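August 20, 2021

Tunier says its new parcel fee will pay for itself. The numbers are hard to find

Tunier, the online home goods seller, will start charging for returns next month, and it would like its customers to know that this is good news.

In a notice sent to account holders this week, the company said that sending back an order will cost a flat $4.51 per parcel, taken out of the refund. Until now returns have been free for any order over $13. The notice calls the charge a "fair use contribution" and says the money will go toward lower prices, quicker refunds and less waste.

All three may happen. The notice does not say by how much, or by when, or what a customer could do if they did not. The word "fee" does not appear in it at all.

The background is familiar enough. Shoppers stuck at home bought a great many lamps, rugs and storage boxes last year, and a fair share of them went back. Shipping costs have climbed and warehouse space is tight. Stores that once used free returns to win customers are looking for ways to stop without saying so too loudly. Tunier has at least put its number in the first paragraph, even if it took a few adjectives to get there.

What it has not put anywhere is the math. The company says the average return costs it "several times" the new charge. Asked what several meant, a spokesperson said Tunier does not break out the cost of handling returns. Asked how many orders come back, the spokesperson gave the same answer. Asked whether prices would be lower on the day the charge starts, the spokesperson said customers should expect to see the benefit "over time."

Over time is a roomy phrase. Tunier used it in March as well, when it raised the minimum order for free delivery and said the savings would be passed along. This paper kept a list then of 127 common items on the company's site, mostly kitchen goods and bedding, and looked them up again this week. Thirteen are cheaper than they were. The rest cost the same or more, apart from a few that are no longer sold. There may be good reasons for every one of those prices, and costs have gone up for everybody. It is still a poor record for a promise that is now being made a second time.

The claim about waste deserves a closer look too. Tunier says free returns encourage people to order two or three of a thing and send back the ones they don't like. No doubt some do. But anybody who has tried to match a curtain to a wall using a photo on a phone knows why. The company's own product pages are part of the problem. Colors are given names like "harbor" and "oat," and sizes are often listed for the carton and left off for the thing inside it. One bookshelf currently on the site has two different heights on the same page. A customer who picks the wrong one will now pay $4.51 to find out.

There is an exception for goods that arrive broken or that do not match the listing. To claim it, the customer has to send photos within three days of delivery and wait for them to be reviewed. The notice does not say who reviews them, or how long that takes, or whether "harbor" turning out to be gray counts as a mismatch. We asked about that last one. The spokesperson said each case would be looked at on its own merits.

Members of Hunulari, the paid shopping plan that Tunier runs, will keep their free returns. The plan costs $127 a year. A person who sends back one parcel every other month would pay a little over $27 under the new charge, so the plan makes little sense on returns alone. It comes up in the notice four times all the same, once in bold type, and there is a button to join at the bottom. Readers may draw their own conclusions about which part of the message the company most wanted them to reach.

Other stores are watching. Stilico, which sells much the same range of goods at slightly higher prices, said it has "no current plans" to charge for returns. That is the sort of answer that holds until it doesn't. Stilico cut its return window from 60 days to 30 last winter, and did so by changing a line on its help page. Customers who had bought under the old rule found out when their labels would not print. The company later called this an oversight and honored the old dates for those who wrote in. It did not say what happened to those who didn't write.

Lebrun, the smaller chain, has taken a different road. It charges for mailed returns but takes them for free at the counter of any of its stores. That works nicely for people who live near one. For everyone else it comes to the same thing as a fee, with a drive as the other choice. Lebrun says up to 319 pickup and drop-off points will open in gas stations and grocery stores to fill the gap. It does not say when, and "up to" covers every number from there down to zero.

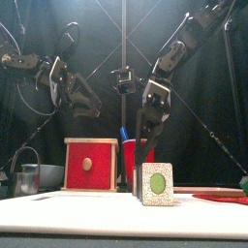 Nor is it clear that a small charge changes what people do. Those who order carefully will pay it on the rare occasion something goes wrong, and feel punished. Those who order three rugs at a time may well shrug and treat it as part of the price of shopping from the couch. Some will keep things they do not want, which looks like less waste on a company report and like a closet full of stuff at home. A cushion that is never used and never sent back has been wasted just as surely. It has only moved to somebody else's books.

There is also the matter of refunds, the one promise in the notice that customers could easily check. Tunier says they will be "up to twice as fast." Its stated time at present is ten business days from the day the parcel reaches the warehouse, with no limit on how long the parcel may take to be logged in once it is there. Customers on the company's own review pages often complain about that second wait. The spokesperson said the new system would bring "greater visibility" at every stage, which seems to mean that people will be able to watch their parcel not being logged in.

None of this makes the charge unreasonable. Moving a box across the country and back costs money, and someone was always paying for it, mostly the customers who kept what they bought. A plain notice saying so would have been easy to write. It might also have been believed. Tunier chose to announce a price increase as a gift, and it can hardly complain if people look the gift over.

The charge applies to orders placed from the first of next month. Orders placed before then can still be sent back for free under the old terms, provided the return is started within 30 days of delivery. Exchanges for a different size or color of the same item will also be charged, although the notice leaves this to a footnote. Gift returns will carry the same fee, taken from the store credit given to the person who received the gift.

Customers who do not accept the new terms may close their accounts. The form for doing that is under "Preferences," then "More," and asks for a reason. Price is not among the choices.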